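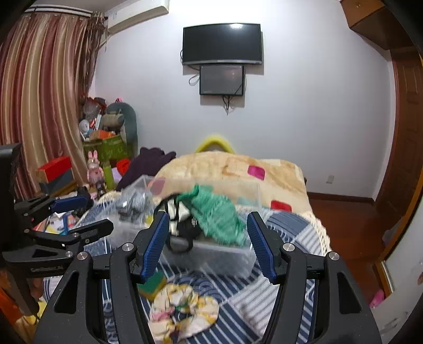
Gleice Sales asked after the last report whether the ribbed pads would be kept for the full comparison, given that the funder had paid for two pad types. They will be kept for this period, and the smooth pads will follow once the joint settings have been agreed.

Work in February at Purnurville was limited to the hand-held grippers, used in pairs on soft household goods: knitted items, cloth and goods in plastic wrapping. The team logged 1,233 grasps, of which 532 were made with the revised linkage. Each operator completed 100 practice grasps before any were counted.

Wrapped goods remain the harder group. Thin film creases under the pads and the grip must be set by feel, so results differ between operators more than we would like.
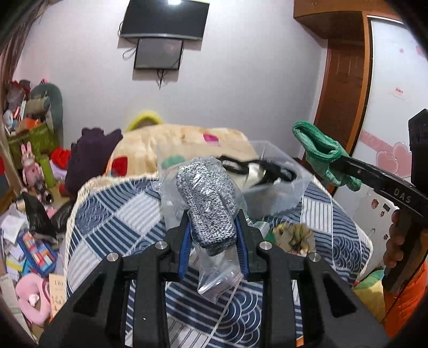

Natanael Honorato has therefore drawn up a short written procedure for closing speed, which both operators will follow from the start of the next period. Benedito Bittencourt is checking the earlier logs for entries where the type of wrapping was left blank.

Spending is within the approved budget. Replacement pivot screws have been ordered from Evside and delivery is awaited. We ask that the Cidulley controller trial be moved to the next period.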